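Ticket n° 519 - Autoradio Gekeseck, redémarrages en roulant
Ouvert par : Samer Qudah
Suivi : Chiyo Nishimura
Statut : en cours
Priorité : normale

Samer Qudah
Bonjour, l'autoradio redémarre tout seul depuis la mise à jour de mars. Écran noir, logo, puis la radio revient mais sur la première station de la liste. Toujours en roulant, jamais à l'arrêt moteur coupé. J'ai déjà fait : reset usine, autre clé USB, autre téléphone. Pareil. Fusible contrôlé, il est bon.

Chiyo Nishimura
Bonjour, merci. Il me faudrait la version du firmware (menu Système, tout en bas), le type de faisceau, et si le Bluetooth est actif quand ça coupe.

Samer Qudah
Faisceau adaptateur Shibata, acheté avec le poste. Bluetooth actif oui. Coupé aussi pour essayer, ça redémarre quand meme. Pour la version je regarde ce soir.

Samer Qudah
Version : 2.49. Pas de mise à jour proposée.

Chiyo Nishimura
Ok c'est bien la dernière. Pouvez-vous mesurer la tension sur le fil jaune (permanent) et le rouge (après contact), moteur tournant, phares et ventilation allumés ? Et regarder la masse, fil noir, souvent serrée sur une vis peinte.

Samer Qudah
Pas de multimètre, j'en emprunte un à un collègue. Par contre j'ai noté les coupures : 2 à l'aller, rien au retour. Environ 30 secondes à chaque fois avant que le son revienne. L'heure repart à zéro, les stations mémorisées restent.

Chiyo Nishimura
L'heure qui repart à zéro = perte du permanent, donc plutôt câblage que logiciel. Je transmets à Bjartur Thygesen (atelier) pour avis. C'est sur quel genre de trajet ?

Samer Qudah
Route roulante, chaussée lisse, pas de pavés ni rien. Photos du trajet :

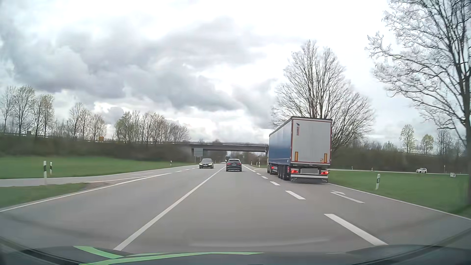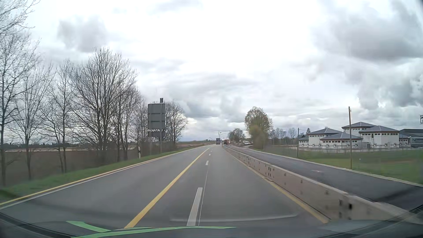 Autre chose, la commande au volant ne répond plus après un redémarage, il faut couper le contact et remettre. Ça c'est nouveau.

Bjartur Thygesen (atelier)
Vu. Démonter la façade, tirer le poste, bouger le connecteur ISO à la main poste allumé. Si ça coupe : cosse du fil jaune mal sertie, on a eu le cas sur des adaptateurs. Ne pas rajouter de domino, refaire la cosse. Commande au volant : le boitier se réinitialise avant le poste, normal si le permanent saute.

Samer Qudah
Ok, je démonte dès que j'ai le multimètre. Il faut les clés d'extraction ou ça se clipse ?

Chiyo Nishimura
Clés en U, fournies dans la boîte. Je laisse le ticket ouvert, mettez les mesures ici.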